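### 3.2 Surface and garment preparation

Folding was studied on beds instead of tables, following the observation in Section 2 that most household folding is done in the bedroom. A mattress gives under the hands, and the covering sheet moves with the garment when the fabric is dragged sideways. Both effects are absent from the rigid-table protocol of Grewal and Awasthi, and both change how far a shirt must be lifted before it can be turned.

Each trial began with one garment placed on a made bed. The starting states were grouped into two classes: *crumpled*, in which at least one part of the garment lies over another, and *spread*, in which the body panel is exposed and both side seams can be traced. Figure 4 covers the T-shirt condition on the bed used at the Vernthorpe site.
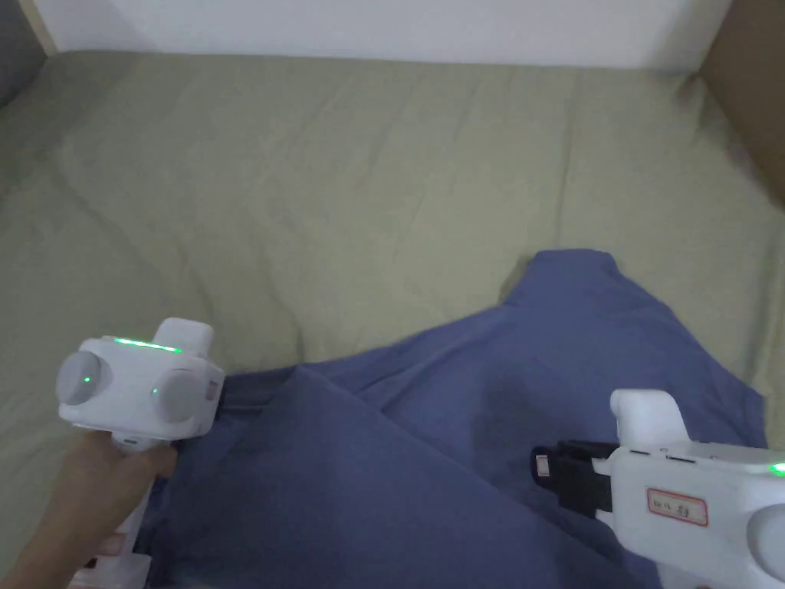
Crumpled states were scored by the number of visible layer edges. A single diagonal flap was scored 1, and any further overlap raised the score by one up to a maximum of 5. Raised corners were not scored separately, as a sleeve end and a hem corner are often hard to tell apart until the fabric has been opened. Two raters, Tomar and Katiyar, scored all 125 starting states independently and settled disagreements by discussion.

The sheet was pulled over the mattress before the first trial of a session and left alone after that. Wrinkles in the sheet were therefore allowed to build up. Smoothing it between trials would have removed a source of friction that is normal in use — and would have added a step that few households perform. Small items already on the bed were left in place if they lay clear of the garment.

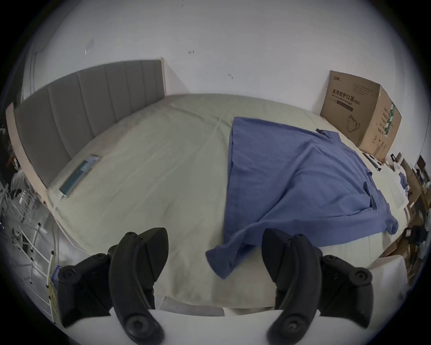

Sleeves accounted for much of the variation in the spread class. A sleeve that lies outward from the body adds to the overall width and must be brought in before the first lengthwise fold. A sleeve that has curled over itself does not, but it leaves a thick ridge under the finished fold. We recorded the two cases as *open* and *curled* and did not correct either one by hand.

Flatness was judged on the body panel only. The near edge was treated as straight when its sag between the two holding points was less than the width of the hem band. Long wrinkles across the body were accepted, and narrow doubled creases were noted but did not move a garment back into the crumpled class.

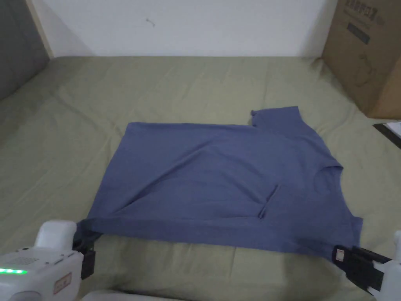
Tension along one edge does little for the opposite edge. In the Vernthorpe trials the far side usually kept its outline while the near side was drawn tight, so that wrinkles ran at an angle between the two. Uniyal's earlier notes on cotton knits report the same pattern on a padded board.

**Figure 4.** T-shirt condition, Vernthorpe site. Top: crumpled state with a diagonal flap. Middle: shirt spread on one side of the bed. Bottom: near edge held at two points.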